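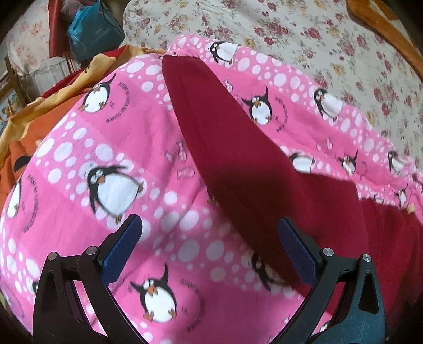

L. Babaei
Workshop and Makers Reporter

A home-built gripper project that began on a bench at the Pruto shared workshop in Pivine has moved on to laundry. The builders of Katico, a two-fingered hand tool with a camera mounted on it, have spent June using it to pick up, turn and fold clothes on a bed, and recording each attempt.

The recordings will be used to teach a small robot arm to do the same work. The arm is still being put together at Pruto and does not yet have a working wrist. The group decided to start on the recordings anyway and to make them at home, where the clothes and the bed already were.

Katico is held in one hand and worked with a trigger. Squeezing it brings the two fingers together, and letting go opens them. The fingers are black, with cutouts in the links and silver screws at the joints, and each one ends in a textured blue pad. The camera looks out over the pads, so every recording shows the cloth and the fingertips from the same angle. The arm will carry an identical pair of fingers and an identical camera.

Most of the parts were made at Pruto. The links took several rounds, and the builders say the first set bent when the fingers closed on anything thicker than a towel. The current links are wider at the pivot. The pads are on their third version. Smooth pads slid on fleece and gripped well on paper, which was of little use for laundry. The version now fitted has a fine diamond pattern on the face.

Sweatshirt work comes first

The group has recorded 566 attempts so far, and more of them involve a long-sleeved sweatshirt than any other item. The one used most is dark red with a ribbed collar and a fleecy inside. It is laid face up on a pink penguin-print cotton cover, which goes on top of a flowered bedspread. From there the person holding the tool takes a sleeve, brings it across the front, does the same with the other sleeve and folds the hem up toward the collar.

A good attempt takes up to 70 seconds. By hand the same fold takes a few seconds, and the builders do not expect the arm to come close to that. They want it to finish the fold without dragging the cover along underneath.

That has been the main fault. When the fingers go in too low they pick up the cotton along with the sweatshirt, and both layers come up together. Attempts where this happens are kept and marked, and the person with the tool is asked to let go, back off and try again in the same recording. The group wants the arm to have seen recoveries as well as clean folds.

Shadow is the second problem. With the ceiling light on, the tool and the hand holding it throw a dark patch on the cloth right where the fingers are about to close. On dark red fabric the patch can hide the edge of a fold from the camera. One of the builders tried a small lamp clipped to the headboard, but it moved the shadow to the other side and was taken down. For now the group is leaving the light as it is, on the grounds that the arm will cast a shadow too.

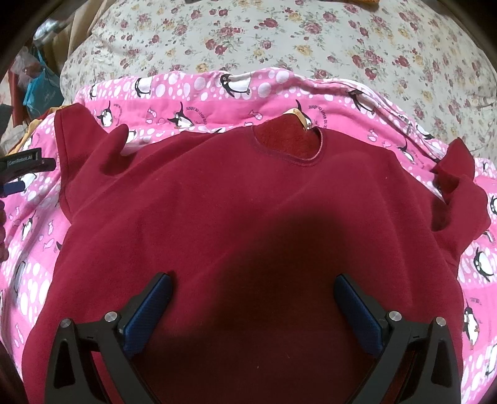

Recording at home

Sessions are kept to 60 minutes. The tool is light at first and feels heavier by the end, and the builders found that attempts made late in a long session were rushed. They now stop on the hour, copy the recordings across and charge the camera before anyone else takes a turn.

The bed is not made up specially. Bags and other household things stay where they are beyond the edge of the bedspread, and the cover under the clothes can be flat or bunched up when a recording begins. An early plan to use a plain gray sheet was dropped after a week. Recordings made on it were easy to work with, but the group felt they had little to do with any bed they knew – their own included.

The printed cover has turned out to be a fair test. Software that looks for the outline of a garment has trouble with a busy pattern, and in one early trial it marked a penguin as part of a sleeve. The group has since labeled garment edges by hand in a share of the recordings, a job the builders describe as slow and dull.

Parts and cost

Thirteen sets of finger links have been cut since the project began, counting those that were scrapped. The builders have used shared tools throughout and pay the ordinary Pruto member rate. Screws, pads and the camera mount were bought or made as needed, and no single part was expensive. The group has not added up a total and says it would prefer not to.

The drawings for the fingers are kept in a folder at the workshop and members may copy them. The trigger is not included yet. It still sticks when it is released slowly, and the builders want to replace the return spring before passing the design on.

What happens next

Work on the arm's wrist is due to restart at Pruto once the bench it needs is free. The arm will be tried on a hand towel before it is given any clothing. If that goes well, the sweatshirt will follow, on the same bedding used in the recordings.

The group is also looking for other garments to record, in particular shirts with buttons and anything with a hood. Pruto members with old clothes to spare can leave them in the box next to the parts shelves. Items should be clean. They will not be returned.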